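Clevlow Tabletop Arm Simulator, Home License
Reviewed January 6, 2022

I should say up front that I came to this program as a retired shop teacher with a decent computer and too many free evenings, so if you program robots for a living you may want to weigh my opinion accordingly. I had been wanting to try a robot arm since September, when I priced a real one and closed the browser tab very quickly. Clevlow's simulator cost me 800 dollars for the license, a lot of money for something you can't pick up and hold, but still a long way short of the 3000 I would have spent on the cheapest arm I liked.

Installation was easy enough. The download took most of an evening (our internet out here in Kendthorpe is nothing to brag about), and then it asked for a graphics driver I didn't have, and then it wanted to restart twice. After that it ran without a hiccup. The manual is 637 pages and I have read a good deal more of it than my wife thinks is healthy. The first seven chapters are really all you need to get the arm moving, and they are friendly and well written. Past that point it gets dry, and the index is poor.

What won me over was the practice workshop. You get a whole room along with the arm, with a tool cabinet on casters back by the wall and even an electrical outlet, and I can't tell you how much I enjoy that outlet. The starter exercise puts three white balls and a little black cylinder on a green board, and your job is to bring the gripper over and pick up whichever one the lesson asks for.
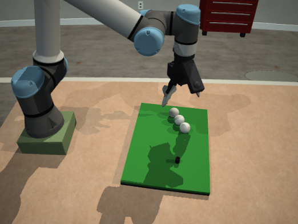
I went after the balls first, which was a mistake! They sit so close together that a wide-open gripper wants to nudge a neighbor, and I spent two evenings chasing them across the table before I learned to come straight down and close slowly. The cylinder is small but it stands off by itself, and I would start there if I were doing it over. The shadows help a great deal with judging height, so leave them turned on even if your computer grumbles.

A few complaints. The camera controls are backward from every other program I own, and the setting to flip them is buried in a menu called Tóth, which I gather is the name of the lighting package — I found it by accident. There is also no undo. If you knock something onto the floor you reload the lesson and wait. I tried the Drikel add-on pack too, hoping for more objects, and was let down to find it mostly changes the colors.

Would I buy it again? Yes, I would, although I'd wait for a sale and skip the add-on. Support answered both of my emails by the next morning, and they were kind about questions that must have sounded pretty basic. I'm on the stacking lessons now and getting two blocks to stay put about half the time.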